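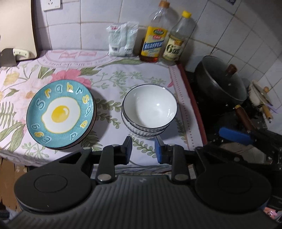
Fig. 1. Plates and bowls stacked by shape on a floral cloth.

Print this page | E-mail this page

HOUSEHOLD PRACTICE, UNIT 3
Stacking, storing and the claims made for both
Notes by Halina Kołodziej

Read these before the April session. Bring a plate and a bowl from home, any make, chips welcome.

1. What a stack is supposed to do

Most of the housekeeping manuals on our reading list give stacking a page or less, and that page is usually a string of orders. Plates go with plates. Largest at the bottom. Never more than so many high. I have tried to find out where the numbers come from and I can't. One manual copies another, the second drops the footnote, and by the third it has become common sense.

Fig. 1 follows the first rule, plates in one pile and bowls in another. I have no quarrel with that one. Flat things sit flat on flat things. The bowls are a harder case. Look at the dark rims: the lower bowls are slightly offset under the top one. A manual would call this a fault. Is it? Before you agree, say what harm you expect and how you would check for it.

2. Nesting

A bowl rests inside the one beneath it, and where it rests depends on the shape of both. With some shapes the foot of the upper bowl reaches the bottom of the lower one. With others the walls meet first and the foot hangs. The second kind can stick, and it can also lean. You can't tell which you've got from a catalog photo, and I don't believe you can always tell from the side of a stack either. Lift one out and look.

The Ullik range is sold as "perfect nesting." We had a set in the teaching kitchen for two terms. They nested well enough when they were all turned the same way, and after that I stopped thinking about them. I would not pay extra for the word "perfect."

Ribbed outsides, like those on the lower bowls in the figure, are often said to give a better grip. Maybe so. Students in last year's group were split on it, and the ones who liked ribs mostly owned ribbed bowls already.

3. Mixed plates

The top plate in Fig. 1 is teal, with a printed fried egg in the middle and letters around the rim. The one below it shows a brownish-pink edge. So at least two designs share a pile, and the usual advice is to separate designs. Ask who that advice serves. In a shop, separating designs makes counting easier. In a home kitchen you reach for a plate, and the design matters if you care about the design.

Diameter is another matter. A small plate under a large one leaves an overhang, and overhangs get knocked. I accept this without a study because I have done the knocking.

Plate separators (felt, paper, foam) are heavily promoted. The Bianchini leaflet in your folder claims its felt rounds last for 1,000 uses. It does not say what a use is. Does putting one plate back count? Does washing the felt? Write down what you would need to know before you repeat that figure to anybody.

4. The surface underneath

A cloth is said to protect both dish and table. A thin cloth over a hard top does very little for a dropped plate, whatever the packaging suggests. It may cut down scraping. It can also slide, and then everything on it goes too. Test yours by pushing gently on an empty pile of two old plates, not your good ones.

A busy floral print has one more drawback that I rarely see mentioned: crumbs and small spills are harder to spot among the flowers. Some people count this as an advantage.

5. Hatice Akyol's objection

Hatice Akyol teaches the parallel group and thinks I am too hard on the manuals. Her view is that a beginner needs a rule first and can doubt it later. Fair enough, and her handout (room 254, second shelf) gives the rules in order. My answer is that rules learned without reasons are the ones people defend longest. Read both handouts.

6. Task

Pick one stacking rule you follow at home. Write half a page covering:
- where you learned it
- what is meant to go wrong if you break it
- whether you have ever seen that happen
- a cheap test you could run in your own kitchen

"My mother always did it" is an acceptable answer to the first point and to no other. Please don't cite the Bianchini leaflet as evidence.

Hand in on paper at the start of the session. Late work goes in box 684 by the stairs.

Print this page | E-mail this page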